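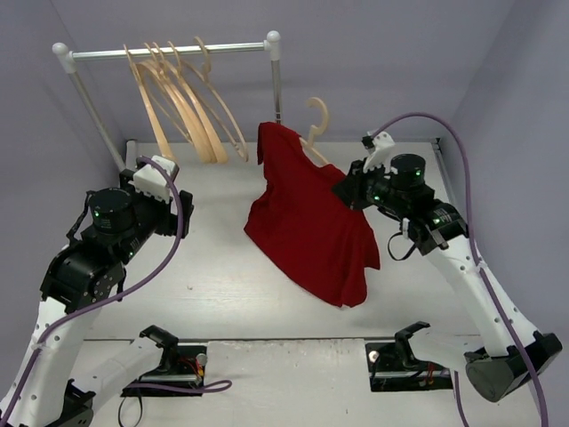
Is the Zomiline two-arm kit good enough for learning to handle clothes?

I am thinking to buy the Zomiline kit with two small arms, and I would like to hear from people who have used it before I spend the money. The price in the Grumdale shop is 874 for the arms with grippers and motors, and the computer is not included. My plan is simple garments on hangers, a T-shirt first, with one arm for the hanger and the other for the cloth. I have experience with programming but very little with motors.

My questions are these. Is the white finger strong enough to keep hold of a hanger and the cloth together? Do the cables get in the way when the arms are near each other? And is it worth to pay more for the Ulloa set, which costs 2,589 and looks more solid to me? Thank you in advance for any advice.

Haziq Tarigan

Answer 1

I have had the Zomiline for one year, so I will try to be exact.

The grip is fine for a T-shirt and a thin wooden hanger held at the same time. It is less fine when the shirt hangs only from one side, as then the weight pulls the cloth out slowly and you see it too late. I put a strip of rubber tape inside the fingers and after this I had far fewer drops. For a jacket I would not trust it.

The cables are the weak point of the kit. They are long enough, but you must leave a free loop at the wrist and fix the rest along the arm. In my first week I fixed mine too tight, and the plug came out every time the wrist turned fully. Illow sells small clips which fit the holes in the white links, a bag of 20, and I recommend to order them together with the kit.

Two other things. The manual says that any table is suitable, but with a light table the whole base shakes when both arms move, so screw the mounts down. Also, calibrate both arms on the same day and write down the numbers – I lost mine and had to begin again.

About the Ulloa I can only say that I tried it for one afternoon. It is quieter and the movement is smoother. For one T-shirt I did not see a difference that is worth three times the price. If you want to lift heavier things later, maybe you will think differently.

Getting a hanger into the neck of a shirt is harder than it sounds, by the way. Start with the shirt already on the hanger and only practise to hang it on the rail. The hooks like to catch each other when there are many on one rail, so begin with one or two.

Sena Baidoo

Answer 2

Don't buy from Grumdale, mine arrived with one motor missing and they needed the whole of May to send it. Kit itself is ok.

Answer 3

I have not used it with clothes, only with small boxes, but the motors become warm after a long session and then the grip is weaker. Give them a pause. My order came to 981 with the second power supply and the delivery, so check what is in the basket before you compare prices.

Last updated: May 17, 2021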